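Worktable

A worktable is a table meant for making, mending, sorting or packing things, as opposed to one for eating or writing at.

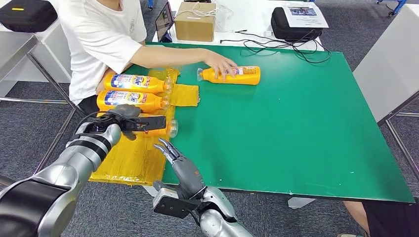 A green-topped worktable with yellow plastic bottles on it.

It is one of the oldest pieces of furniture still in daily use, and there can be few trades, from baking to bookbinding, that have not had their own favourite pattern of it. The word is also used, a little confusingly, for the small sewing tables with a hanging cloth bag that were once found in so many sitting rooms.

Height

The right height depends a good deal on the job and on whether the worker sits or stands. Fine work such as watch repair wants a high top, close to the eyes, while kneading and planing are kinder to the back on a lower one, where the weight of the body can help.

Tops

Scrubbed wood was the usual choice for centuries, and many bakers remain very fond of it. Coloured tops came in later, and a plain, restful green has long been liked by people who must look down at small things for hours on end.

The Brundness collection

The furniture museum at Brundness, in the old Delorme mill, keeps 56 worktables, the earliest of them a glover's table from Stetudholm with nine shallow drawers. Its handlist, compiled by Ehsan Babaei, was last revised in August 2021.

See also: Bench; Sewing table; Trestle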